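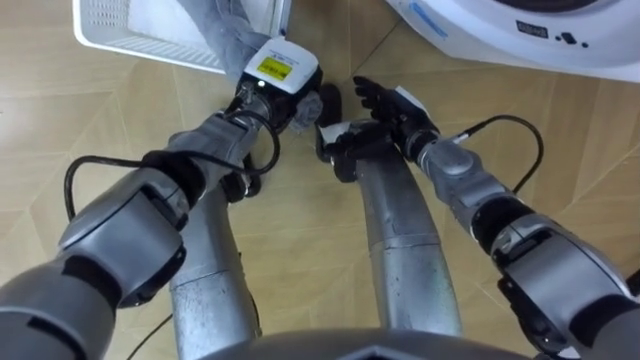
Can a machine do the household laundry yet?

Parts of it, under supervision, and more slowly than a person would. Washing and drying have been done by machine for decades. The work on either side of the washing, which is to say collecting, sorting, loading, unloading, folding and putting away, remains for the most part a matter for human hands, and it is this portion of the chore that robot makers are now attempting.

I have been asked about this more often than any other subject in the past year, usually by people who have seen a short film of a robot folding a shirt and wish to know whether they should postpone buying a new tumble dryer. I set out my view below. It is based on visits, on conversations with people who build and use such equipment, and on a working life spent largely in commercial laundries. It is a personal view and should be read as one.

The difficulty of cloth

A cup has one shape. A tin has one shape. A towel has as many shapes as there are ways of dropping it, and each time it is lifted it takes up another. A person reaching into a basket does not need to know where the hem of a garment lies. The fingers close on whatever is nearest, the wrist gives a small shake, and the item comes free of its neighbours. A machine must decide where to take hold, must judge whether it has hold of one item or several, and must then deal with cloth that folds over its own grip and hides the very part it was looking for.

The hand itself is a matter of some dispute. A simple gripper closes firmly on a pinch of fabric and has few parts to fail. A hand with several fingers can, in principle, spread a cloth, feel along an edge or turn a sleeve the right way out. It is also harder to control. In the picture the gripper has the grey fabric and the fingered hand is beside it, empty. I would not draw a general rule from a single instant, but my own inclination is towards the simpler tool for lifting and the more elaborate one for whatever comes next.

Umesh Semwal, with whom I worked for seven years and who now advises on the layout of laundries, takes the opposite view. He holds that any machine intended for the home must have fingers, on the grounds that the home was arranged for people who have them. Door catches, detergent drawers, pegs and buttons all assume a thumb. He may be right in the long run. For the present I note that he still loads his own washing machine.

The washing machine as an obstacle

Front-loading machines are awkward for robots. The opening is low and round, and the drum lies behind it, out of good light. An arm that reaches in blocks its own view. A sock left against the back of the drum is found by a person through touch, almost without thought. A camera placed high on a robot sees very little of it.

There is also the matter of the basket. Household baskets are light and slide on a smooth floor when a garment catches on the rim. People steady them with a foot or a knee. At a demonstration I attended in September, given by a small firm named Fandine, the basket had been fixed to the floor. This was a perfectly sensible arrangement for a trial and the staff made no secret of it. It does, however, indicate how many small acts of steadying and nudging are hidden inside a task that we describe in a single word.

The machine at that demonstration was given ten items to move from basket to drum. It moved seven without help. Two were lifted together and dropped, and one, a long-sleeved garment, was left hanging over the door seal. An engineer tucked it in. I was impressed by the seven, and I should like to record that clearly, for it would have been beyond any machine I could have been shown earlier in my career.

The position in commercial premises

Matters are further advanced on the shop floor, where the work can be arranged to suit the equipment. Sumeya Degefa manages the finishing side at Bednarek, a linen service which handles hotel sheets and restaurant cloths. Her folding line deals with over 400 pieces in an hour, and has done so for a long time without anything that a visitor would call a robot. Flat linen of known size is fed in at one end and comes out folded at the other.

The feeding is still done by people. Each sheet must be drawn from a damp and tangled heap, its corners found, and the corners clipped to the line. Ms Degefa has looked at automatic feeding on two occasions and expects to look at it again. Her objection concerns the mixed loads: a machine that managed plain sheets well enough would stop at a fitted sheet, and the person standing by to clear the stoppage might as well have been feeding. She would accept a slower machine if it stopped less often. I believe that most managers in the trade would say the same.

What may reasonably be expected

I should not be surprised to see machines loading and unloading washers in commercial premises within five years, in particular where the items are alike and the baskets stand in a fixed place. Firms such as Lelano and Zulatia have both told me that they regard this as the sensible first market, and neither was willing to give me a date for the home.

In the home I expect the order of progress to run from transfer to sorting, and from sorting to folding, with putting away a distant last. Transfer asks only that the cloth end up on the other side of a door. Sorting requires some knowledge of colour and fibre, and of labels that have often been cut out or washed blank. Putting away requires knowledge of the household, including which of two similar jumpers belongs to which of two similar children.

Readers considering a purchase are advised to ask the seller three things: how many items the machine moves before a person must step in, what happens when it picks up two at once, and whether the basket was fixed down for the film. The tumble dryer, in the meantime, may safely be replaced.

I hope to visit the Bednarek premises again later in the year, when a further trial of automatic feeding is planned, and will report on the fitted sheets.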